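I moved to Girkinthorpe in August, and the first thing I wanted to learn was how people here say sorry. In my language we have two words for it, one for small things and one for serious things. In English there is one word and everybody uses it for everything, also when another person steps on their foot.

My neighbor Oto laughed when I asked him about this. He said I should listen in the bakery for one morning and write down what I hear. So I did, with a coffee, and I filled two pages. People said sorry to ask the price, sorry to pass behind a chair, sorry before ordering bread. Only one lady used it because she did something wrong - she took the wrong bag.

After this I started to keep a notebook of small words. Just, quite, a bit, well. My teacher, Mrs. Kassab, says these are harder than the long ones, and I agree with her. A long word I can find in the dictionary and then I own it. But "quite good" can be better than good or worse than good, and the dictionary does not help me. 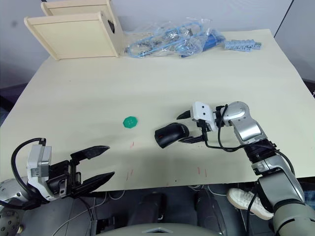
Mouse, cables in their bag, the little wooden unit at the back.

I write in the notebook in the evening, usually 11 or 13 lines. Last week I passed 882 lines in total, and I was proud of it. Many of them are repeated, I must admit. I wrote "fair enough" in four different places, every time with another explanation.

My sister asked if I am starting to think in English now. I do not know how to check this. I still count in my own language, and when I burn my hand I also shout in it. But yesterday a man pushed me a little on the bus, and before I could think I said sorry to him.

Recent posts
Letters I did not send
The bus to Girkinthorpe on Sundays
Why I still read with a pencil

Contact | © Samer Azar | Back to top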